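Keeping the Floleto on the footpath

Harish Agarwal looks after one machine, a Floleto sidewalk delivery robot, and most of what he does to it gets tried first in a simulated city called Trirnidard. We spoke to him on 2025-08-15 about the setup.

He starts each check on the patterned paving. "It's octagons and small squares with dark joints between them, and there's a red hydrant near the curb," he said. "I want the wheel settings right before I touch anything else."

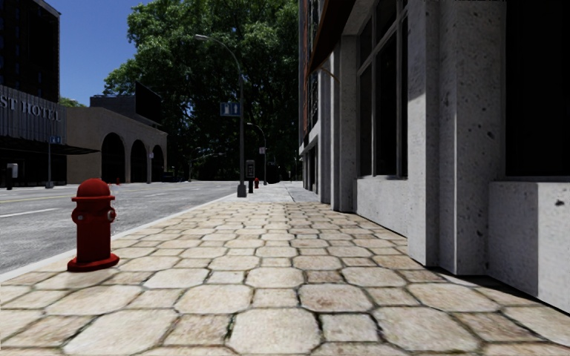 Setting the clearances

The side clearance is 40 centimetres from any fixed object. Agarwal changed it in August, after a new bumper made the machine wider. "I forgot to update the body size in the file. It clipped every pole for a morning."

He then runs 200 starts from different spots along the block. Any stop longer than the limit goes in a log, and he reads the log himself.

The second stretch is plainer, speckled grey paving with the building's shadow over the left half. A black post with a white box on top stands on one side, and a big grey pole rises by the curb. Agarwal uses it to adjust camera exposure. "Sun on one side, shade on the other. If the gain is wrong, I'll see it in the log."

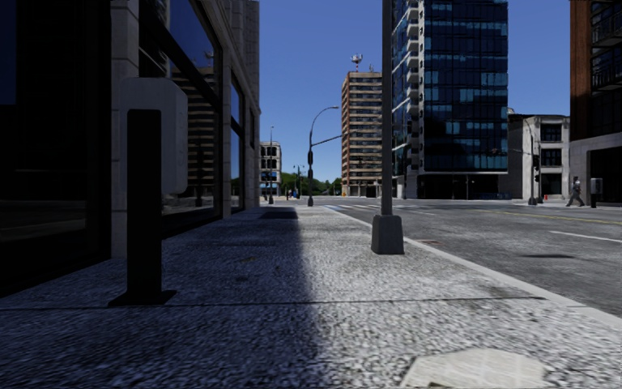
Zadent Field Maintenance Team

The real unit comes in for service every 3000 kilometres. Agarwal cleans the lenses, checks the wheel bearings and replaces the drive belt, a part he orders from Ahuja.

"The belt is the one I watch," he said. "The last one had started to fray on the inside edge, so now I take the cover off and look at it every time."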